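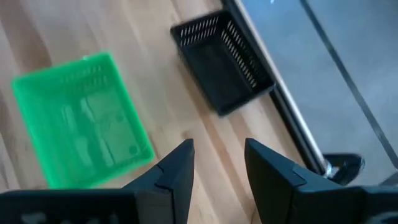
Notes on finishing the Mavora story

I posted the last chapter of my Mavora serial in March. It ran on the Grastside board for a little over two years, one chapter whenever I had one ready. A few readers asked how the ending came together, so I am writing it down while I still remember.

The story began as a short piece of 1,000 words. A freighter called the Lappalainen docks at Cakemitz Station with a sealed letter for the station's governor, and the crew has to decide whether to open it. They opened it at the end of the first chapter, and I did not know what it said. I wrote three more chapters before I made up my mind, and you can tell. Chapter three is mostly people walking down corridors.

The letter was an offer of marriage. The governor of Cakemitz and the ruling house on Mavora had been fighting over a shipping lane for 20 years, and the offer was meant to end it. I liked this because it gave the crew a dull, practical problem. If they delivered the letter late, the offer expired.

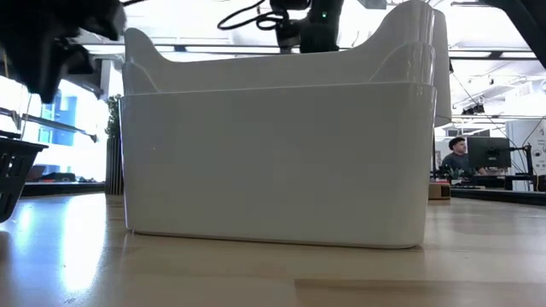

Stacked white bins on the table.

My first ending had the wedding. It was 483 lines in the draft file and I cut nearly all of it. Two people who had never spoken in the story were suddenly standing next to each other making speeches. What I kept was the cook on the Lappalainen asking if anyone had been paid. That is now the second to last page.

In the version I posted, the governor reads the letter, folds it, and asks the crew what they think of Mavora. They have been there once, and it rained. She writes her answer and hands it to them, and this time they leave it sealed. Some readers wanted to know if she said yes. I think she did, but I never wrote it down anywhere, and I am leaving it that way.

I also went back and fixed the dates. The trip from Mavora takes 172 days in chapter two and six weeks in chapter nine. A reader caught this early on and I said I would get to it. It is 172 days everywhere now, and the lines about the crew running out of coffee make more sense.

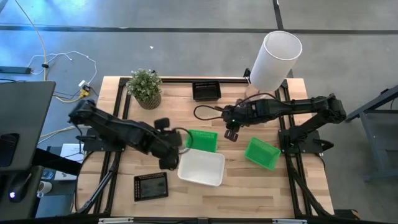 The two black arms, with the green basket and white bin between them.

The whole serial is up on Grastside under the same title. The old chapter three is still there too, for anyone who likes corridors. I have started something new about the Cakemitz dock workers, set before the letter arrives. It has one page so far.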